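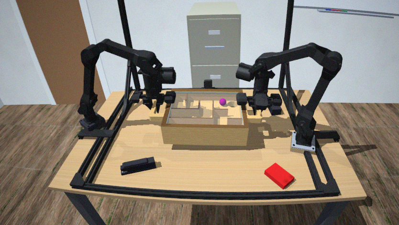 4. Kit under review

4.1 What is in the package

The Prindbridge bench kit is sold by Diltwood as a two-arm cell plus a matching simulator. We bought the simulator license first and the hardware later, so most of this section deals with the simulated side. The license covers one seat. Installing took a morning, most of it spent on a graphics driver the manual doesn't mention.

The package comes with a small set of ready tasks. We used three: block handover, drawer pull, and the ball maze. Only the maze is reported in full. Handover was too easy to tell our policies apart, and drawer pull had a contact bug in the version we got (fixed in June, after our runs were done).

4.2 The maze task

Figure 3. The maze task in the Prindbridge simulator. Two arms, one on each side of the wooden maze, grippers open. Magenta ball inside the maze. Stapler and red block are distractors.

The two arms have to grip the maze from both sides, lift it and tilt it so the ball rolls to a goal compartment. Neither arm can do it alone under our rules. Simple to explain, hard to do well. A small error in the grip on one side shows up as a tilt the policy didn't ask for, and then the ball is off down the wrong corridor.

Distractors are switched on in the task file. Each is given a new pose at reset, anywhere on the open tabletop. The room behind the table can be swapped too, we left it on the default office for all runs. Ball color is a setting. We kept magenta thoughout because our tracker handles it well.

4.3 Setup and demonstrations

Demonstrations were recorded by one operator, Lacey Fairclough, using the leader arms Diltwood rents with the license. 50 demonstrations in total. We dropped those where the ball left the maze, leaving 40 for training. No other filtering. The operator had used the leader arms before on the handover task, so these are not beginner demonstrations, and someone new to the kit should expect a slower start.

Two policies were trained. The first is the baseline that ships with the kit, settings untouched. The second is our own, described in Section 3, with a batch size of 16. Both see the wrist views and the joint positions. Neither is given the ball position directly, although the simulator will hand it over if asked.

4.4 Test runs

Each policy got 20 test runs from fresh resets. A run counts as a success if the ball is at rest in the goal compartment and both grippers still hold the maze. The baseline succeeded in five. Ours succeeded in 16. Same seeds for both.

Most baseline failures were grip failures. One arm closes early, the maze turns a little on the table, the other arm misses its handle. After that the policy tends to keep going as if nothing happened. Our failures were nearly all late in the run, ball stuck against a low inner wall and the tilt too timid to free it.

4.5 Remarks on the product

Good points first. Resets are fast, the arm models match the data sheet and the logs are plain text. Support answered both of our tickets the same day.

Less good: friction between ball and floor is one global value, so you cannot make a single corridor sticky. The shadow setting resets itself when a task is reloaded. And the manual still uses the old joint names in places, wich cost us an afternoon. The rival kit from Lemieux has per-surface friction but no two-arm task, and we did not test it here.

We would renew the license for this kind of work. For contact-heavy tasks we would wait for the next release. Transfer to the real cell at our Dondwood lab is covered in Section 5.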